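Section 4: Recording your first demonstrations

Okay, both arms are homed and Clireck is talking to them, so now you get to teach! We use the badminton bag task for this because it's the one all our results come from, and you'll want something to compare against.

1. Lay the bag diagonally across the table and put the rackets to the right of it. Don't fuss over the exact spot – a bit of mess is good for the policy.

2. Start the recorder, wait for the beep, then drive the left arm to the bag and the right arm to a racket.

3. Go slowly. Chiyo Kuroda's demos run twice as long as mine and train better every single time (yes, I'm a little sore about it).

4. Hit save, shuffle everything, and go again until you have 100 good ones.

Note: You can get a policy moving with 28 demos, but ours dropped rackets constantly. The one we report used 524, recorded by four of us.

Caution: Check the cables before every run. If a zip tie has slid toward a joint, stop and move it back. Keep your hands off the table while the recorder is on! 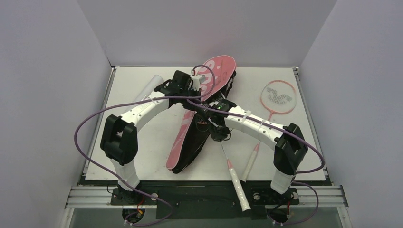

5. Once you hit 100, run the Flellen checker over the whole folder. It flags any demo where the two arms' clocks drifted apart. Toss those and record replacements before you start training.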